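Pallorell condo building changes hands, units back on the market in April
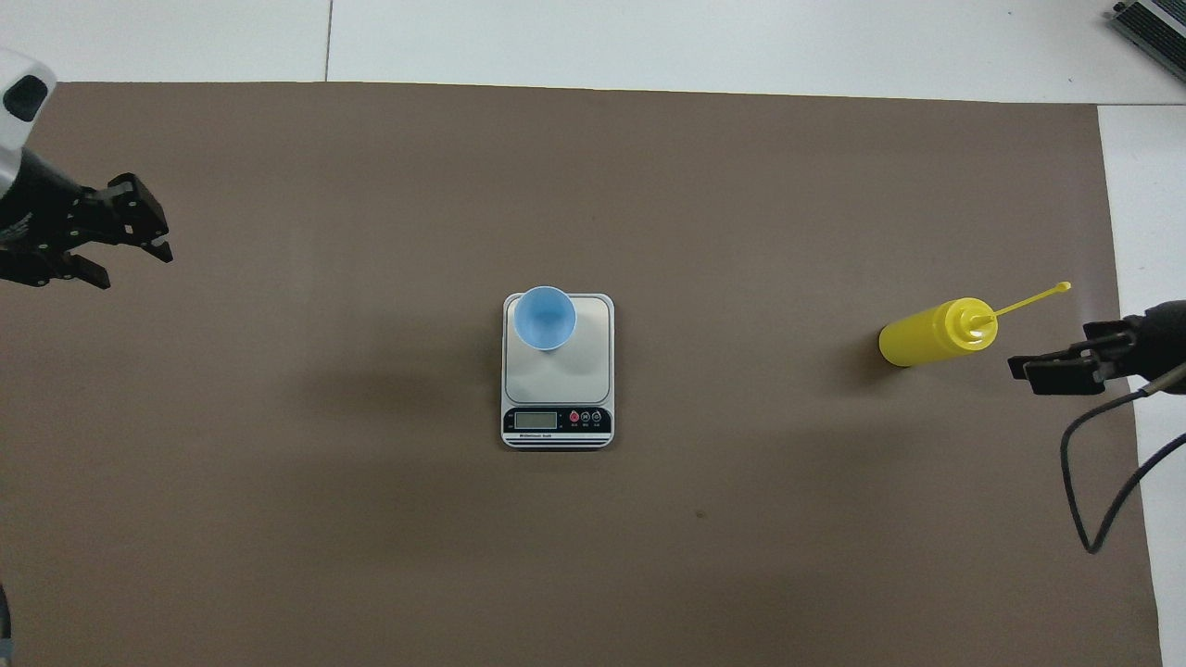 The 55-unit Pallorell building on the north side of Draltusmont has a new owner. Adamczyk closed on the property late last month, buying it from Drosov, which had held it for six years and sold almost nothing in the last 2 of them.

Price not disclosed. County records should show it once the deed is posted.

First batch of condos gets relisted in April. Mostly one and two bedrooms, plus a corner three bedroom on the top floor with 2,390 square feet and a wraparound balcony. Smallest studio is 567 square feet. Asking prices will be lower than last time around, according to Hernán Valderrama, who is handling sales for Adamczyk, but he wouldn't say how much lower.

"People liked the units, they didn't like the monthly fees," Valderrama said. "So we started with the fees."

The new fee schedule drops the charge for the roof deck and moves parking to a seperate contract, so buyers without a car don't pay for a space. Current owners get the new rates too - letters went out this week.

Work still to be done before showings: lobby floor, both elevators, new mailboxes. The east entrance stays closed until the elevator job is finished. Residents should use the garage door on the alley side, same key fob as before.

Tenants renting from Drosov keep thier leases through the end date. After that they get first chance at buying, with 60 days to decide.

Showings by appointment only, starting at 10 a.m. Sales office is on the ground floor next to the bike room. No open house planned yet - Valderrama said maybe in early summer, once the lobby is done.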